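Visit to the Vurholm paper mill, open day, 18 Jun 2019

Trevor Tremblay and I took the early bus from Harley and got off at the stop by the bridge. The mill is a short walk upstream along the Stenen. You smell it before you see it - wet cardboard, mostly, and a little starch. Entry was free. Parking was not, and the line of cars went back past the church.

Vurholm makes cotton rag paper for printmakers and bookbinders. It stopped making writing paper years ago and sold the envelope machine to a firm farther south. The open day runs once a year, and the rest of the time you can only see the shop.

Our guide was Audrey-Anne Pelletier. She started in the sorting room and now runs the finishing floor. She took us in groups of 20, which was too many for the narrow parts of the building. Those of us at the back missed some of what she said about the water supply. What I did catch is that the mill draws from a spring and keeps the river only for the turbine.

The beater room was the best part of the tour. Cut rag goes around an oval tub under a heavy roll until it comes apart into fibers. A batch for thin paper stays in much longer than a batch for board. Audrey-Anne scooped some into a jar of water and shook it, then held it up to the window so we could look for clumps. She passed the jar around and asked each person if it was ready. Most of us said yes. She said it needed another hour.

After that we crossed the yard to the other building and looked in at the long room on the ground floor.

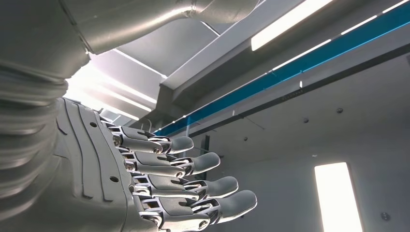

*Vurholm, ground floor, across the yard.*

Sheet forming is upstairs. Two people worked at the vat, one dipping the mold and the other laying the wet sheets on felt. They did not talk while they worked and they did not stop for questions, so we asked Audrey-Anne. She said a new person at the vat usually spoils sheets for several months. Spoiled sheets go back to the beater.

The drying loft was hot and we did not stay long. Paper hangs there over ropes, several sheets together, and the shutters are opened or closed depending on the weather. Trevor wanted to know what happens in a wet summer. They wait, or they use the heated room and accept a different surface.

In the finishing room we saw sizing and pressing. The size is gelatin, bought in. Stock 986 is the heavy sheet most printmakers ask for, and stock 239 is a light cream paper for endpapers. I bought a small pack of each. The shop also sells seconds by weight from a bin near the door - good value if you cut your paper down anyway.

Lunch was at Café Durán, on the other side of the bridge. Pea soup, bread and coffee. Service was slow but they were clearly not used to that many people at once.

Notes for anyone going next year:

- Wear shoes with grip. The vat room floor is wet.
- The loft stairs are steep and there is no elevator.
- Bring cash for the seconds bin. The card reader is in the main shop only.
- The last bus to Harley leaves before the last tour ends.

Audrey-Anne mentioned a weekend sheet-forming class in September. Trevor has put his name down. I have not decided yet, and the class is full except for the second morning.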